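Hiring out plates for a living

Harkia has been lending out crockery, glasses and cutlery from the same yard in Piler for 10 years. The owner started it after a family wedding where the plates arrived late and two of the boxes were still dirty from the party before. She asked us not to print her name, as most of her customers only know the business by its own and she would like to keep it that way.

We met in the packing room in the morning, before the first van went out.

"People think it's a delivery business," she said. "It's a washing-up business. The delivery takes an hour. The washing takes the rest of the day, and then you have to dry it, look at it and put it back in the right box."

She began with 600 dinner plates bought from a hotel that was closing. They were heavy, plain and white, and they stacked well. She still has most of them. The ones that chip are taken out and sold cheaply to people who make mosaics or want something to stand plant pots on. She will not send out a chipped plate, even to a customer who says they don't mind.

"They don't mind until somebody's aunt gets it," she said.

The first two years were slow. She kept her office job and did the hires at weekends, washing in the kitchen of a church hall that let her use the machine after hours. She moved to the yard when she could pay for a machine of her own, a second-hand one that came with no manual. It broke in its first June, in the middle of the busiest stretch of the year, and she and her sister washed three weddings by hand.

"We did it in shifts. I'd sleep and she'd wash, then the other way round. I don't think we spoke much for a week after that."

The machine she has now takes a rack of plates in a few minutes. Glasses are slower, and she gives them more attention than anything else in the building. A plate can have a faint mark on it and no guest will see it once there is food on top. A glass gets held up to the light. Each one is polished with a cotton cloth and put in its box upside down. Lipstick is the worst thing to shift, she said, and candle wax comes next. Wax has to be left to go hard and then lifted off with a fingernail or a plastic scraper. Hot water only moves it somewhere else.

I asked what customers get wrong when they order. She said they nearly always ask for too few glasses and too many side plates.

"A person puts a glass down and forgets where. Then they want another one. That's every party I've ever done. Side plates, they use one for the bread and that's it, and half of them don't even do that. They put the bread on the cloth."

She also tells people to hire more serving spoons than they have dishes. Spoons end up in the sink, or go home in somebody's salad bowl. Small spoons go missing more than anything else she owns. She charges for lost items, but she does not chase anybody for a teaspoon, and they often come back months later in an envelope.

Her biggest single loss was a set of cake stands that went out to a garden party and were left on a wall overnight. The wall was by a road. Replacing them cost £605, and the customer paid half without being asked. She has a better insurance policy now and reads the whole of it each time it comes up for renewal, a job she dislikes.

Most of the work comes by word of mouth. Funerals have become a large part of it, and she keeps a certain amount of stock back for them, even in summer, so that she can say yes at two days' notice. Cups and saucers, mostly, with a few big teapots. She does not take a deposit for those.

"You ring up, you say how many, and it comes. I don't want anybody filling in a form that week."

She has been asked several times to sell the business to a bigger firm. One offer came with a plan to move everything to a warehouse outside Chisholm, an hour away. She went to see the place and thought it was well run, with good lighting and a proper loading bay. She turned it down because the people she employs live within walking distance of the yard, and two of them don't drive.

There are things she would change. The roof of the drying room leaks in one corner. The boxes are all slightly different sizes, having been bought at different times, and only a few people know which will stack on which. She would like to offer more for small dinners at home, where people already have plates but might want decent glasses, a board for the bread and something to hold the wine. At the moment a hire that size hardly covers the petrol.

"If they came and fetched it themselves, it would work," she said. "So I might try that. A shelf by the door, you take it, you bring it back, you don't even have to wash it."

She was less sure when I asked whether people would bring things back on time. She thought about it while she taped up a box, and said the funerals always did. 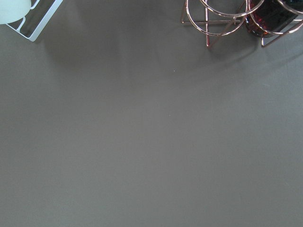
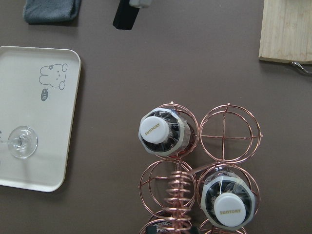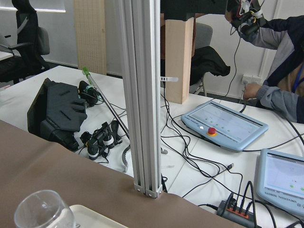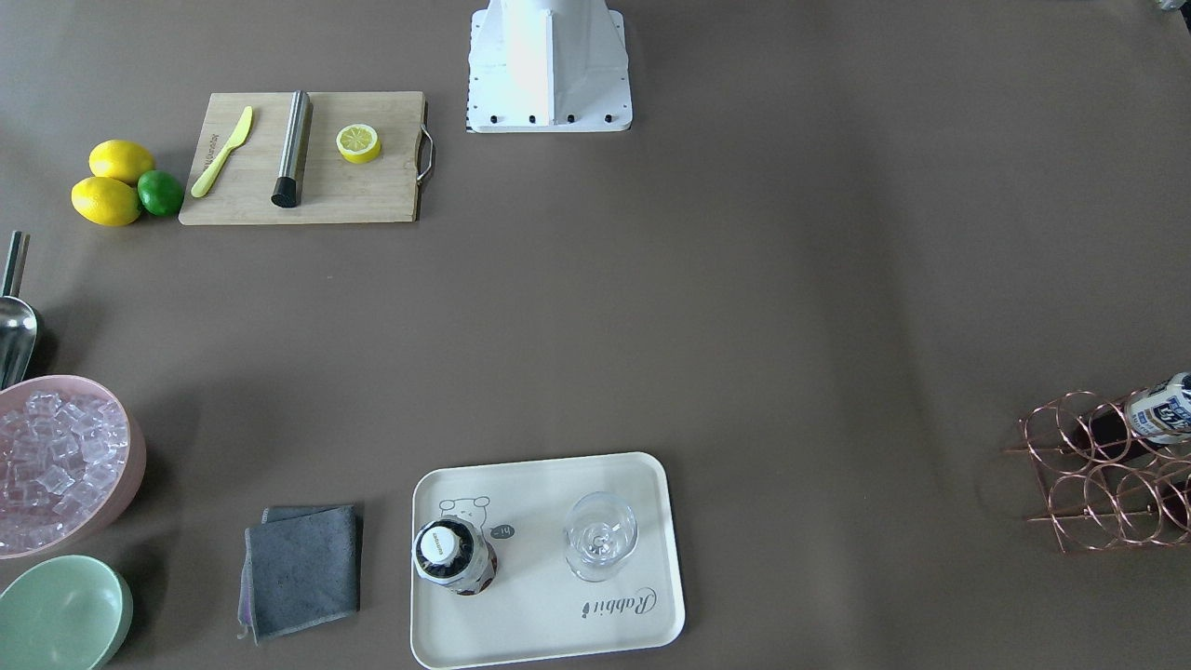
One reader in Chisholm wrote to say that a shelf of that kind was tried at the village hall there and did well for two summers, and that the glasses nearly always came back but the corkscrews had to be replaced every few weeks. The same reader would like to know whether Harkia delivers that far for a christening, and whether the white plates come in a smaller size.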